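# Chapter 3: Shoes by the Door

Household manuals like to promise that a tidy entry saves time. Estden's popular guide says a fixed place for every pair will spare a family 70 minutes a week. It doesn't say who held the stopwatch, or whether the minutes spent putting shoes away were subtracted. Treat the number as a sales pitch until you have tested it in a real hallway.

The usual advice also assumes that footwear is all one thing. Laced shoes stack badly and hold dirt in the tread. Rubber slides are a different case: one broad strap, an open mouth, no laces to tuck in. They go on and come off a dozen times a day, and a rule that works for winter boots may be ignored by dinnertime when it is applied to slides.
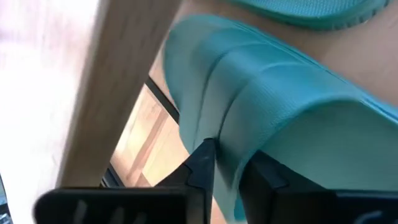 ## 3.1 What Counts as "Put Away"?

The Rundby and Lyimo methods disagree on this point. Rundby accepts any pair left side by side near the door. Lyimo wants each pair on a shelf, toes to the wall, and claims the habit takes 19 days to form. Neither explains what happens on day 20.

Before you read on, choose one kind of shoe in your own home. Write down where it is supposed to be kept, then check where it is at 7 p.m. on Wednesday. Keep your notes for Section 3.2, where we look at the Pladside rack and its claims.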